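Setting Up the Drinks Table

Read this section before you unpack the Hutmont bottle rack. It covers the table, the rack, the tray, and the two bowls. Cups are covered at the end. Washing instructions are in section 4.

What you need

A long table or a clear stretch of counter
Brown paper or another cover for the top
The bottle rack
Small bottles with their caps on
A serving tray and one stemmed glass
One small bowl and one larger bowl
A folded cloth
The cup rack and plastic cups

Prepare the table

1. Wipe the table and let it dry.

2. Lay the cover and smooth it toward the ends. If you use paper, tape it underneath, where the tape will not catch on sleeves.

3. Keep the front half clear. You will need it for pouring and for setting down used glasses.

Place the rack and bottles

4. Put the rack down with its long side facing you. The handle should stand upright in the middle. If it leans, press the feet down one at a time until the rack sits flat.

5. Check that every cap is tight before a bottle goes into the rack.

6. Hold each bottle near the top and lower it straight into a slot. Do not push it in at an angle. A bent ring can be eased back by hand, but it will be looser than before.

7. Fill opposite corners first if you have only a few bottles. Empty slots are fine.

CAUTION: Do not lift the rack by its handle while you or anyone else is still putting bottles in or taking them out.

Set out the tray and bowls

8. Place the tray beside the rack and stand the glass on it. Leave room to pick the glass up by the stem.

9. Lay the folded cloth close to the tray.

10. Set the small bowl and the larger bowl next to each other, past the cloth. Use the larger one for ice, and fill it last.

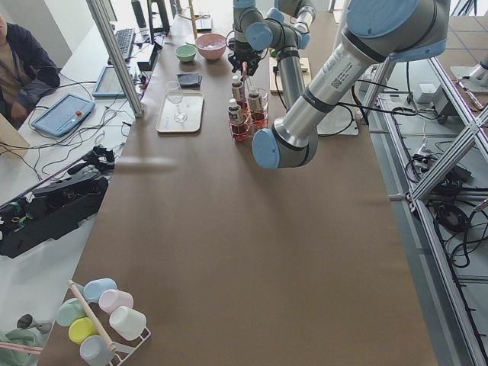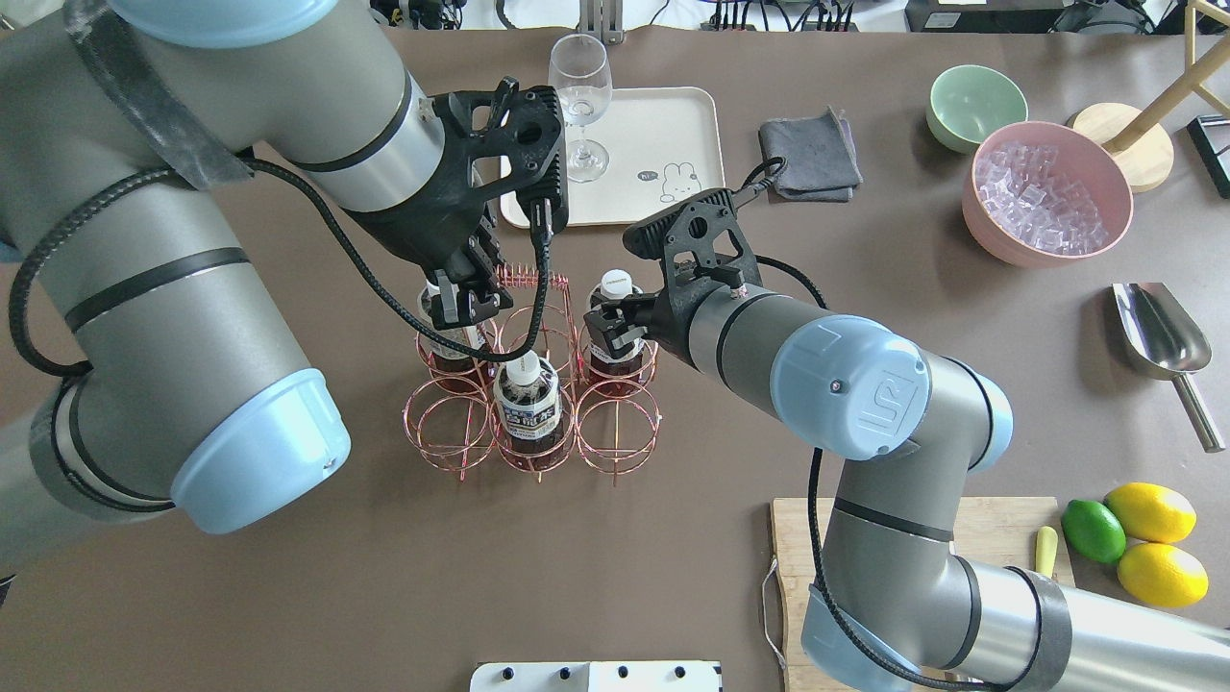
11. Turn the bottles so the labels face the person pouring. With dark glass this saves a lot of lifting and looking.

12. Put the cutting board on the side of your cutting hand. Slice fruit there and move it to the small bowl.

NOTE: Ice bowls sweat. If the cover is paper, put a coaster or a second cloth under the bowl, or the paper will tear when you move it.

Cups

13. Hang or lay the plastic cups on the cup rack only after they are dry. Keep the rack at a corner of the table, away from the bottles — people reach for cups far more often than for anything else.

14. Take cups from the top first. The lower ones help keep the rack steady.

Before moving the table

Remove the glass, then the bowls, then the bottles. A full rack needs two hands, one on the handle and one under the base.

Hutmont Home Goods | Contact us | © Hutmont | Back to top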